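Zostlow Open Lecture Program - FAQ

Who can come?
Engineering students from any department, plus teaching staff. Guests ok if you email first.

Is it free?
Yes. Zostlow pays for the hall and the handouts.

Where is it?
Plaltbridge campus, Ghoneim Building, room 2109. Elevator on the left past the front desk. Doors open 15 minutes early, not before pls.

Who is speaking?
Vojtěch Oravec, plant training lead at Zostlow. Topic is line balancing and how shift handovers go wrong. Slides in English.

Do I get a certificate?
If you sign in AND sign out. No sign out, no certificate, we can't fix it afterwards.

What about the donated equipment?
Five Tramix cutaway gearboxes for the teaching lab. They stay with the department. Booking thru the lab office, same form as the torque benches.

Can my class visit the plant?
Groups of 10 max. January is full already. Closed shoes, long pants, no exceptions.
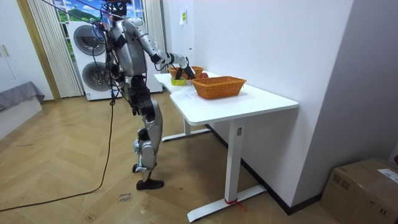
Can I propose a final year project?
Send one page to the program desk, with your supervisor's name on it. Mechanical, industrial and electrical topics all fine. Keep it narrow. "Humanoids in industry" will be sent back; something like reaching down into a small woven basket at the far end of a desk, with one arm, is a size we can acutally review. Add a parts list if you need money. Replies take some three weeks, longer over exams.

Will the lecture be recorded?
Audio only. Link goes to everyone who registerd.

Parking?
Lot behind the library, free after 5.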